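Huratness Seed Garlic and Shallot Sets
Home > Vegetable Garden > Bulbs and Sets > Garlic

Huratness Hardneck Garlic, Variety Damura
Item 1097
Sold by net bag, 200 g or 1 kg
Shipping of fall orders starts when the bulbs are dry and sorted

Damura is a hardneck garlic with large cloves and a purple skin. We grow it on our own land at Després and we sell it as whole bulbs for planting. You separate the cloves yourself, on the day you plant or the evening before. Please do not do it weeks in advance, the cloves dry out from the bottom and they root badly.

The taste is strong when raw and becomes sweet in the oven. It peels easily. As with all hardneck garlic, it does not keep as long as the softneck types from the supermarket. In our cellar the bulbs stay firm until February, and after this we use what is left for drying.

How to plant

Choose a place with full sun where no onions or leeks were growing in the last three years. Loosen the soil and mix in some compost. Push each clove in with the point up, so that the tip is two inches under the surface. Leave six inches between cloves and ten between rows. Cover with straw after the first hard frost — in a wet climate use a thin layer only.

In spring, take the straw off when you see green tips. Water once a week if there is no rain, and stop when the lower leaves turn yellow. The flower stems (scapes) should be cut when they make one full curl. They are very good in an omelet.

Can I put the peelings in the compost?

Yes, if the bulbs were healthy. The dry skins break down slowly, so tear them or mix them with wet kitchen scraps. If you find white mold on the roots, please put these bulbs in the household trash and keep them away from the compost, as the disease can live in the soil for many years.

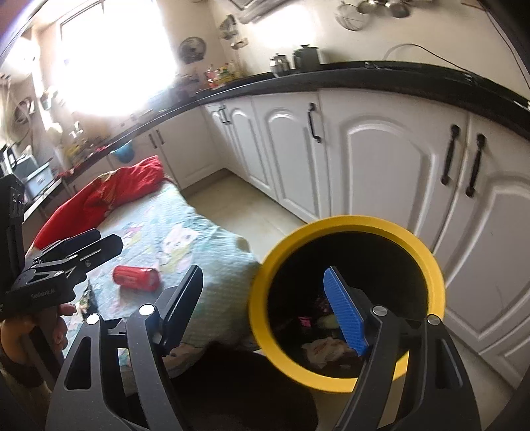 Open bin with a yellow rim, kitchen.

Which size of bag to order

The 200 g bag is enough for a small raised bed. For a family that cooks with garlic most days we advise the 1 kg bag. The number of cloves changes from bulb to bulb, so we sell by weight and cannot promise an exact count.

Product details

Type: hardneck
Skin: purple
Planting time: fall, before the ground freezes
Harvest: the following summer
Height: 100 cm with scape
Treatment: none

Goes well with

Farar shallot sets, item 146. They need the same soil and can be planted in the same week, in a separate row.

Delivery and returns

We pack in net bags inside a cardboard box with holes. When the box arrives, open it the same day and hang the bag in a dry room with air. If bulbs are soft or moldy on arrival, write to us within a week with your order number and we send new ones or give the money back. We can not replace bulbs which stayed in the closed box or froze in an unheated garage.

Questions about planting are answered by Karine Ouellet, by email only during the harvest season. She replies in English and French.

Page updated August 22, 2022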